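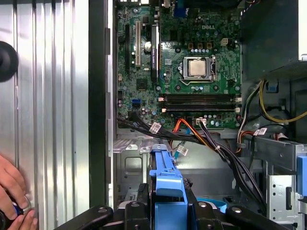
*Dell tower with the cooler off and the memory slots bare, processor still in its socket.*

# Five Rules for Taking a Computer Apart

Cirkmont, a Monday, early. 2024-03-18 according to the visitor log, which has to be signed twice. Once at the front desk, once at the cell. The second signature is rule one, more or less: know who is inside the line.

The shop is Clikdale. Old office computers come in, parts go out. For most of its life that meant people with screwdrivers. Now there's an arm on one job and people on the rest, and between them a set of house rules that fits on a single card. They call it the Noguchi card. I asked twice why and got two different answers.

Selamawit Worku wrote it. She came from process safety, chemical side, and she has no patience for long documents. The first draft she recieved from a consultant ran to 246 pages. She read all of it. Took a weekend. "Good stuff in there," she says. "Find it with a glove on."

So, five rules. Sign in at the cell. Arm stopped before hands go in, and stopped means stopped, a pause on the screen doesn't count. One tool out at a time. Camera check before every first grip. Last one, anything odd goes on the list.

Rule two gets the arguments. A collaborative arm is built to work near people, so why stop it? Worku has had this conversation in the break room, in the parking lot, on the phone at dinner. Her reply is always the gripper. An arm can be slow and gentle and still be holding a bent piece of sheet metal. You assess the whole job, tool and part included. The edge of a case counts. So does a cable under tension.

Cables, then. Half the morning is cables.

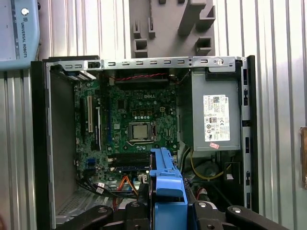

Ask Ailsa Jardine what goes wrong and she won't say motors or software. She runs the cell day to day, eleven years on the hand benches before that. Wires move, she says. A board sits where it sits. A harness lies wherever the last person left it, and that person may have retired. Fingers come down for a bracket and close on a bracket plus a loop of something. Nothing dramatic. A tug, a connector at a bad angle, maybe a cracked housing. Then a part that was worth money goes in the scrap bin.

Her fix is dull. Look first, from two angles. If there's a cable in the grip path a person moves it, with rule two in force. Then look again. The second look is the one people skip, she'd put it in red if Worku let her. (Worku won't. No colors on the card, it gets photocopied.)

The force limit is written on the back of the card. No number there, only the name of the file it lives in and who can change it. Two people can. Numbers on paper go stale, and somebody will work to the stale one. I've seen this in bigger plants than Clikdale.

Then the list. The Amberg list, officially, after the meeting room where it started. A spiral notebook at first, a spreadsheet since February. Every stop, every missed grip, every "hm." It has 400 lines on it and Worku wants 1,000 before she'll change a rule. Too slow for some. Jardine thinks a few of those lines are already shouting. Drive caddies, for one. The plastic flexes, the grip reads as good, the thing slides. She has a draft rule six in her desk about it. Worku knows about the draft. They get along fine.
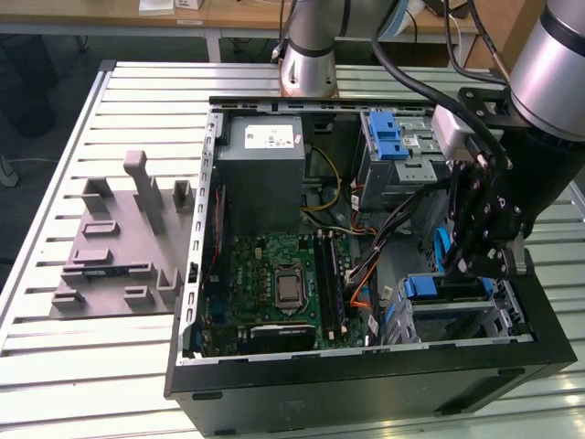

*The gripper over the right side of the case, parts fixture at left. The power supply and graphics card are still in place.*

What about the published standards? They matter, both women say so, and the card doesn't replace them. The risk assessment sits in a binder and gets redone when the tool changes, or the part, or the layout. New fingers on the gripper, new assessment. People groan. It's an afternoon.

But a binder isn't what you look at with your arm halfway into a tower. Thats the case for the card. Short enough to remember, and dated, so an old copy can be caught and pulled.

Some advice for smaller shops, from my notes, in no order. Write down who can restart the arm. Fix the parts holder to the table before you teach a single position. Label the stop button even though it's red. Train the night person first, they have less help. Keep hand tools off the table when the arm is live.

And do the sign-in. I forgot mine on the way back from lunch and Jardine handed me the pen without a word.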